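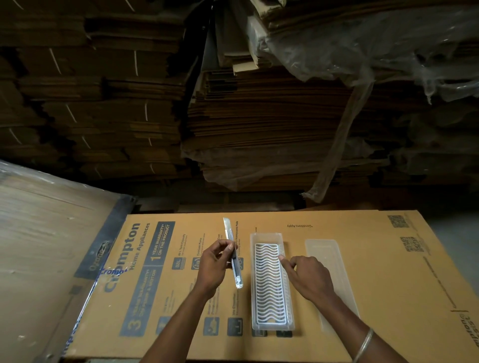 Handarbeit zwischen Kartonstapeln: ein durchsichtiger Streifen, eine flache Schale, ein gewellter Einsatz.

Der Roboter, der die Folie nicht sah

Ich hatte mir für diesen Besuch feste Schuhe angezogen, weil ich dachte, es geht in eine Fabrikhalle. Es ging dann in den zweiten Stock eines ehemaligen Möbelhauses in Stesby, mit Teppichboden und einer Kaffeemaschine, die lauter war als alles, was sich dort bewegte. Zwei Roboterarme standen an einem Tisch und schoben Plastikschalen hin und her. Ganz langsam. Ich habe eine Viertelstunde zugeschaut und dabei gemerkt, dass ich die Luft anhalte, jedes Mal, wenn einer der Greifer nach unten fuhr.

Fulvio Colombo leitet die Gruppe, und er hat mir gleich zur Begrüßung eine leere Kunststoffschale in die Hand gedrückt. Wo sie aufhört, wollte er wissen. Na hier, sagte ich und tippte auf den Rand. »Das haben Sie gefühlt«, sagte er. »Machen Sie mal die Finger weg.« Ich legte die Schale auf einen braunen Karton, trat einen Schritt zurück und musste tatsächlich suchen!

Um dieses Suchen geht es in der Arbeit, die bei Skalarow (so heißt das Institut) seit zwei Jahren läuft. Transparente Teile sind für Roboter eine Plage. Viele Tiefenkameras schicken Licht aus und werten aus, was zurückkommt, und bei klarem Kunststoff geht ein guter Teil davon einfach hindurch oder spiegelt irgendwohin. Auf dem Bildschirm, den Colombo mir zeigt, hat die Schale in der Mitte ein Loch und am Rand ein paar zerfranste Punkte. Für den Rechner liegt da nur Karton, mit einem bisschen Schmutz darauf.

Man kann sich behelfen. Man kann die Teile mit mattem Spray einnebeln, man kann sie von unten beleuchten, man kann eine schwarze Unterlage kaufen. Im Labor klappt das alles wunderbar, und wer schon einmal in einem Lager gestanden hat, weiß, was davon übrig bleibt. In Lagern arbeitet man auf dem, was gerade daliegt. Auf unserem Foto ist das ein flach gelegter Karton mit der Aufschrift »Crompton Home Appliances«, darauf große Zahlen für die Garantiejahre, Symbole, QR-Codes. Schauen Sie mal, wie wenig sich der klare Kunststoff von der Pappe abhebt. Die zweite Schale rechts neben der ersten habe ich auf dem Bild anfangs glatt übersehen, sie verrät sich nur durch ihren blassen Umriss.

Und jetzt kommt der Teil, der mir so gut gefallen hat, dass ich meinen Zug habe fahren lassen. Colombos Leute haben aufgehört, dem Roboter das Sehen von Folie beibringen zu wollen. Sie bringen ihm bei, auf Hände zu achten. Das Verfahren heißt Tridard, und der Grundgedanke passt auf eine Serviette (ich habe die Serviette noch): Wenn ein Mensch nach einer durchsichtigen Kante greift, dann hören seine Finger genau dort auf, wo die Kante ist. Eine Hand kann eine Kamera gut erkennen. Also nimmt man Aufnahmen aus Kopfhöhe, verfolgt die Fingerspitzen und rechnet aus ihrer Stellung zurück, wo eine Fläche sein muss, auch wenn im Bild an dieser Stelle so gut wie nichts zu erkennen ist.

Bei der linken Hand auf dem Foto lässt sich das schön nachvollziehen. Daumen und Finger halten einen schmalen, klaren Streifen aufrecht. Vom Streifen selbst hat man nicht viel, eine leicht graue Kante, oben einen silbrigen Schimmer. Aber der Griff sagt, wie dünn das Ding ungefähr ist und in welche Richtung es steht. Rechts liegen die Fingerspitzen am oberen Rand des weißen Einsatzes mit den Wellen, und der ist ein Geschenk für das System: undurchsichtig, hell, voller Struktur. Er sitzt in der Schale, und wer ihn hat, der hat schon eine ziemlich gute Vermutung, wo ihre Wände sein könnten.

»Wir nennen so etwas einen Anker«, sagt Colombo. Anker und Finger zusammen ergeben eine Art Landkarte, in der die unsichtbaren Flächen als Wahrscheinlichkeiten eingetragen sind. Erst mit dieser Karte wird das Netz trainiert, das später den Greifer steuert, und dann auch ohne Hände im Bild auskommen muss. Ich habe dreimal nachgefragt, bis ich das verstanden hatte. Die Hände sind nur beim Lernen dabei!

Im August kam der Test, auf den alle hingearbeitet hatten. 297 Aufnahmen hatte das Team zum Lernen ausgewählt, 48 Griffe musste der Arm danach absolvieren, auf bedruckten Kartons, die er vorher nie gesehen hatte. Sechs gingen daneben. Das alte Verfahren, mit denselben Kameras und ohne den Umweg über die Finger, kam nicht einmal auf die Hälfte der Treffer. Colombo erzählt das mit einer Miene, als hätte ihm jemand das Parkticket bezahlt, also erfreut, aber misstrauisch.

Misstrauisch ist er vor allem wegen der Fehlgriffe, die sich auffallend ähneln. Fast immer lag eine leere Schale dicht neben einer gefüllten. Ohne Einsatz kein Anker, und der Arm schloss den Greifer dann gern ein Stück zu weit links, in der Luft. Auch dünne Streifen machen Ärger - sie biegen sich beim Anfassen, und die Karte ist veraltet, sobald der Greifer Kontakt hat. Ein Kraftsensor soll da helfen. Den ersten hat die Firma Piras geliefert, er lag bei meinem Besuch noch in seiner Schachtel auf dem Fensterbrett, weil die Halterung nicht passte.

Ich wollte natürlich wissen, ob das Ding schnell genug ist für die echte Arbeit. Colombo hat gelacht und auf den Arm gezeigt, der gerade über einer Schale stand und nachdachte (er würde das Wort streichen). Bis zu 48 Sekunden kann es bei einem schwierigen Teil dauern, bis der Greifer zufasst. In der Zeit habe ich zu Hause die halbe Spülmaschine ausgeräumt, Gläser inklusive.

Am 16. Oktober will die Gruppe ihre Ergebnisse bei einem Workshop im eigenen Haus vorstellen, die Trainingsdaten sollen danach für andere Labore zugänglich sein. Bis dahin wird in Stesby weiter geschoben und gegriffen. Bevor ich ging, durfte ich noch eine Schale auf den Tisch legen, irgendwohin, wie ich wollte. Ich habe sie gemeinerweise schräg über einen QR-Code gelegt. Der Arm fuhr hin, zögerte, fuhr ein Stück zurück, setzte neu an und hatte sie.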